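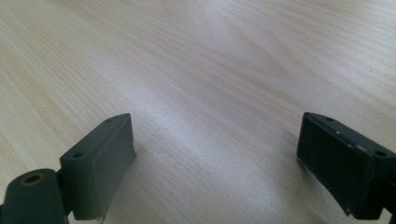 Malo Room, July update for Rosimeire Seixas
From Iolanda Brito, Botesmont

Hello Rosimeire! A shorter one than last time, I promise (Tímea says my spring report needed its own index).

Where we've got to

The tables are in and I'm so pleased with them. We went for the pale wood grain with rounded corners in the end, and they make the whole room feel lighter, even with the grey carpet, which I'd been moaning about since the winter. They wipe down in no time too. Your grant paid for four and we've spent £306 on baskets, cloths and bits and pieces, so there's £111 left in that pot.

The sorting and folding sessions have been the real surprise. We'd planned them as a filler for Saturday mornings, and now there are 13 people signed up and Sorin is asking whether we can run a second one!

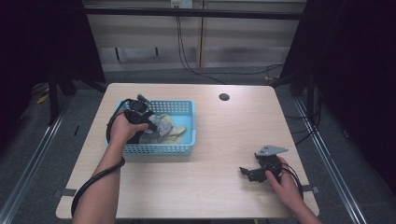 Photo: Gülizar Gündoğdu / Botesmont

We put a blue basket on the table with cloths all in a heap, a grey one bunched up over something yellowish or beige in this case, and everything has to come out and be dealt with. The shallow baskets were Tímea's choice and she was right, you can see what you've got without rummaging. I'd still like a few deeper ones for towels.

One grumble: the table by the cabinet gets terrible glare across the middle when it's bright. I've asked Honorato for a price on blinds and will send it on as soon as it lands.

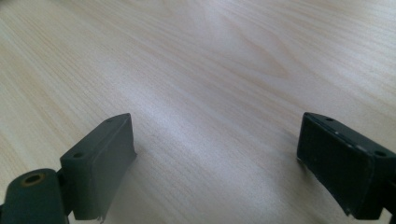 What's next

Sorin is drawing up the second session and needs a yes or no from you on the £111 (we'd put it towards the deeper baskets). Gülizar is writing up the folding steps on one sheet so new people can start without me hovering. Do come and see us, any Saturday, kettle's on from ten.

Iolanda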